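## Block Library: What Came Back, What Went Out, and How to Pack a Set

The block library reopened in June after the long tidy-up, and Noeline Hoani has asked for a full write-up so people stop ringing her at dinner time.

We now have 1157 pieces on the shelves. That is the number after the sort, with chipped and split pieces taken out. The old card in the front of the register says 800, which was correct before the Drullow school sent over its spare stock. Please cross it out if you see it.

### Sets and bags

Pieces used to be stored by shape. All the cylinders were in one tub, all the cubes in another, and so on. This made it easy to put things away and hard to borrow anything, as a family wanting a mixed set had to go through every tub on the shelf. Kiri Fairweather spent most of two evenings timing how long it took people to make up a bag and gave up writing it down.

We have moved to sorting by color first, then by shape within the color. Each drawstring bag holds one mixed set, and the tag on the bag lists what should be in it. The tags are handwritten for now. Wanting Dong is making printed ones and would like to hear about spelling mistakes before she runs them off, so have a look at the draft sheet pinned up by the sink.

The loan period is still 11 days. You can have a bag for longer if nobody is waiting for it, but tell whoever is on the desk so it goes in the register. The late fee has been dropped. It cost more in arguments than it brought in.

### Washing

Plastic blocks can go in warm water with dish soap. Rinse them and lay them out on a towel. Don't put them in the bag the same night, even if they feel dry. Ribbed and textured pieces hold water in the grooves and we had one whole bag come back in May smelling like a pond.

Wooden pieces should be wiped with a damp cloth and left in the air. Don't soak them. If something sticky has got into the grain, leave it and mention it at the desk. Beverley Rewi has a fine sanding block and is happy to use it.

Felt pieces are not part of the library anymore. The last of them went to the Wasen playgroup.

### Boards

Several people have asked about the boards. We have five for loan, and they are meant to go out with the bags. A board gives small children a flat place to build on and keeps the pieces together on carpet. They are also handy for carrying a half-finished arrangement from the table to a shelf at bedtime, if you walk slowly.

The boards are glued up from planks, so treat them like a good chopping board. Keep them out of the sink and away from heaters. A board left leaning against a radiator over winter will cup, and then cylinders roll off it, and we have one at the back of the cupboard that proves it. Beverley has offered to plane it flat again — no date for that yet.

Carry boards flat with both hands. If a seam starts to open, stop using the board and bring it in. Please don't try to fix it with craft glue. It gets into the joint and the proper glue won't hold afterward.

### Checking a bag in

Returns have been slow on the desk, mostly from people tipping the whole bag out and hunting for one shape at a time. Saskia Stubbs came up with a quicker way and we would like everyone to use it.

Tip the bag onto a board, not straight onto the table. Push the pieces into color groups, leaving a gap between one group and the next. Then read the tag color by color and touch each piece as you read it out. When a color is finished, put those pieces back in the bag before starting the next one. If something is missing, write the color and shape in the register and the desk will carry on from there. 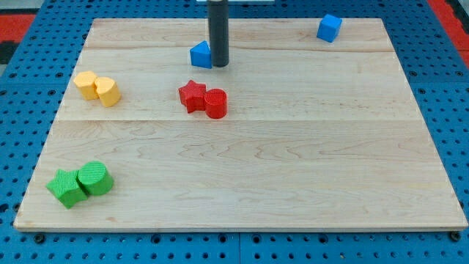 Color groups work best when each one has its own patch of board, and it doesn't matter if they aren't in neat rows. Pairs can touch, the way the red star is up against the red cylinder near the middle, with the two yellow pieces kept to themselves over on the left. Blue is the color to slow down for. The triangular prism and the cube are the same bright blue, and with the cube sitting off by the back right corner it is easy to tick one and forget the other. Look along the back of the board before you close the bag.

The yellow heart gives the most trouble at the desk. From the side it can pass for a plain cylinder, and more than one has been written down that way. Check the top for the notch. The same goes for the star, which people have listed as a flower, a gear, and once as a cookie. On our tags it is a star.

If you find a piece at home after the bag has gone back, drop it in the tin by the door with a note saying which color bag you had. Loose pieces without a note end up in the odds box, and the odds box is already full.

### Still missing

One green arch, one orange half-round and the lid from the small tub. The arch was last written down with the Praltanik Street bag, so if you borrowed that one over spring, have a look under the couch.

### Desk times

The desk is open from 9:30 until noon on the usual mornings. Noeline has the first half and Saskia the second. If the door is shut, leave the bag on the bench inside the porch. Please don't leave boards out there, as the porch floor gets damp when it rains from the west.

We could use one more person for the desk and one for washing. The washing can be done at home. Talk to Kiri if you are interested, or put your name on the sheet under the clock.

### Donations

We are taking cubes, prisms and cylinders in any solid color. We don't need any more letters or numbers. Magnetic pieces can't be accepted, including the ones labeled Au that were left in the porch last month. Whoever they belong to can collect them from the bottom shelf.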